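Drokerholm pushed back again – anyone still holding a preorder?

Forum: Strategy and Management Games

palletjack_ 
November 6, 2023

So the Drokerholm release has moved to May. Second delay. The post from Scanlon says the harbor pathfinding "needs more room" and that the team wants the campaign to hold together from start to finish. Fine. Except the last delay was also for the harbor pathfinding, and the build they let people play after that had barges parking on top of each other outside the lock gates.

I have 70 bucks in this for the deluxe edition. I liked their first game, Adcombe, a lot. I'm just not sure I believe a word of this update. There isn't one clip of the new pathing in it. There's a painting of a lighthouse.

Is anyone keeping the preorder, and if so, why?

tinroof312
Keeping mine. Delays are normal and a management game with broken boats is worse than a late one. Adcombe slipped too and came out solid.

palletjack_
Adcombe slipped by two weeks. Not the same thing.

quaylimit
Adcombe did not come out solid, either. The tax screen was broken at launch and the fix took most of the summer. People remember the patched version and forget the rest.

What bugs me is that the delay post never says what got cut. The old store page listed rail yards. The new one doesn't. Go look.

tinroof312
Store pages get rewritten all the time. That proves nothing.

quaylimit
It proves they took the words "rail yards" off the page. I'd like to hear why.

mossgate
I'm less worried about the boats than about the co-op board mode, the one where you print the map and play the harbor out on a real table. My group tried the test rules at my aunt's and it was a slog. 40 turns and we still hadn't opened the second dock.

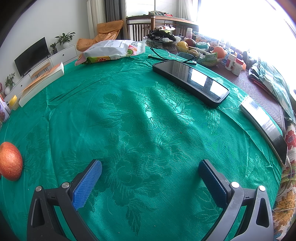 The board mode rules ask you to track cargo, crew mood, tide and debt by hand, and the app is supposed to do the math but only does half of it. They also say to play on a plain surface so the app can read the printed map. Plain! My aunt's green cloth has leaves and flowers woven all through it and it's shiny on top of that, so I already know how that would go with a camera reading it. If Scanlon wants people to play this in normal homes they need to test it in normal homes. I said so on the feedback form and got the canned thank-you.

bentaxle
The board mode was a stretch goal they tacked on for the trailer. I'd bet money it gets dropped before May.

mossgate
Then they should say so now, before more people pay for the edition that includes it.

lowtide_larry
Scanlon isn't making this alone, by the way. Zurgate is doing the engine work, same as on the Adcombe console version. That port ran badly for months. If you want to know where the delay comes from I'd look there first.

tinroof312
Got a source for that, or is it a feeling?

lowtide_larry
Zurgate is in the credits of the test build. Whether they caused the delay, no, I can't prove that. I think it's likely.

palletjack_
So it's a feeling.

lowtide_larry
It's a feeling with a credits screen.

quaylimit
Can we get back to the refund question? The store says preorders can be canceled up to the release date, but the deluxe edition has separate wording about "digital goods already delivered." They delivered the soundtrack sampler in the spring. I would read that part before assuming you get all 70 back.

palletjack_
I read it. It says they "may" hold back the value of delivered goods and gives no number. I wrote to support and asked for one. No answer yet.

mossgate
For what it's worth, I played the test build again last night to be fair to it. The storm event is good. The ledger is much easier to read. The save file still grows until the game stutters, and the tutorial still tells you to click a button that was moved. I have some 312 hours in Adcombe, so I'm not here to kick the studio. I just don't see half a year of work in what they've shown. 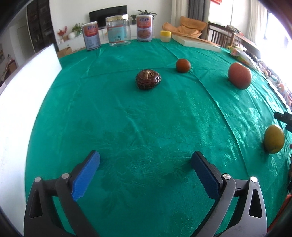 bentaxle says that's the wrong way to judge it, seeing as the test build is an old branch and the current one hasn't been shown to players at all.

mossgate
Maybe so. Then show the current one. A two minute clip of barges going through a lock would settle most of this thread.

tinroof312
They said a developer video is coming "soon."

quaylimit
They said that before the first delay too.

palletjack_
Update: support wrote back. I can cancel and get the full amount, but only if I never downloaded the sampler. I did, back in the spring, and listened to two tracks. They're "looking into" my case. I've asked for the cancellation anyway and will post what they take off.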